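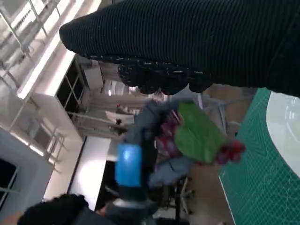
*Artificial grapes with green leaf, held in a grey glove.*

# Storeroom and display floor, safety check, January

Site: Trellness Home and Garden, Dindard branch
Areas: display floor, room 328 (storeroom), back corridor, loading door
Marks: **OK** = no action, **FIX** = must be repaired, **WATCH** = look again at next check

## Exits and corridors

- [x] 1. Front doors open fully from inside. **OK**
- [x] 2. Back corridor is free on the whole length. **FIX**
 - Four flat cartons were standing against the wall next to the fire door. I moved them the same morning. It is the third check in which I write this. Please put the cartons directly into the cage, also when the cage is nearly full.
- [x] 3. Exit signs are lit. **OK**
 - The sign above the loading door is weaker than the others but can be read from the far end.
- [x] 4. Loading door closes by itself. **FIX**
 - It stops about a hand's width before the frame and I have to push it. The closer was adjusted in spring and it has become loose again. I asked Girent for a price for a new one.

## Fire equipment

- [x] 5. Extinguishers hang in their places, pin and seal complete. **OK**
- [x] 6. Service tags are in date. **WATCH**
 - The one beside the paint shelf has its service due next month. The tag is hard to read, the ink has gone pale.
- [x] 7. Fire blanket in the tea room. **OK**
- [ ] 8. Alarm test.
 - Not done. Castellanos will come for the test before opening, at 7.30 am, and I will complete this line then. Staff who start early should know that the bell will ring.

## Shelving and heavy goods

- [x] 9. Uprights are straight and fixed to the wall. **OK**
- [x] 10. Load signs are on each bay. **FIX**
 - Bays 1 to 5 have the sign for 128 kg per shelf. Bay 6 has no sign at all. Until it has one, only light goods should be put there, for example cushions and lampshades.
- [x] 11. Heavy goods are stored between knee and shoulder. **FIX**
 - Two bags of potting mix were on the top shelf of bay 3. I do not know how they came there. They are now on the bottom pallet.
- [x] 12. Trolley wheels and brakes. **WATCH**
 - The small trolley pulls to the left. The brake is good.

## Displays and decorations

- [x] 13. Hanging decorations have two fixing points. **OK**
 - I pulled each one softly by hand and nothing moved.
- [x] 14. Artificial fruit, leaves and flowers. **WATCH**
 - The fruit is kept away from the lamps. There must be at least 45 cm between any decoration and a hot bulb, and on the dining table display it was less, so I moved the basket toward the window. Loose small pieces should go in the bin and not back in the basket, small children pick them up and put them in the mouth.
- [x] 15. Glass shelves without chips. **OK**
- [x] 16. Rugs are flat at the edges. **FIX**
 - The corner of the long rug near the counter is rolling up. Tape was used before and it holds only a few days. I would prefer a rubber underlay.

## Electrical

- [x] 17. Test tags on leads and power boards. **FIX**
 - One brown extension lead behind the counter has no tag. I took it out of use and it is in my drawer.
- [x] 18. Switchboard can be reached, nothing stored in front. **OK**
- [x] 19. Display lamps switched off at closing. **WATCH**
 - Lamp number 358 was still on when I came at 6.45 am. It has its own switch under the table which is easy to forget. A small label would help.

## Ladders and first aid

- [x] 20. Step ladder: feet, hinges, locking bar. **OK**
- [x] 21. Tall ladder is chained when not used. **OK**
- [x] 22. First aid box complete. **FIX**
 - Missing: large plasters, eye wash, one pair of scissors. The eye wash which I found was past its date and I threw it away.

## Still open from the last check

- Handrail on the loading steps: still moves at the lower bracket. Bolts are ordered.
- Light in the cleaning cupboard: repaired.
- Wet floor sign: the new one is also broken now, at the hinge. Please order the heavier type.

Items 2, 4 and 17 come first. I will check item 4 again when the price from Girent has arrived.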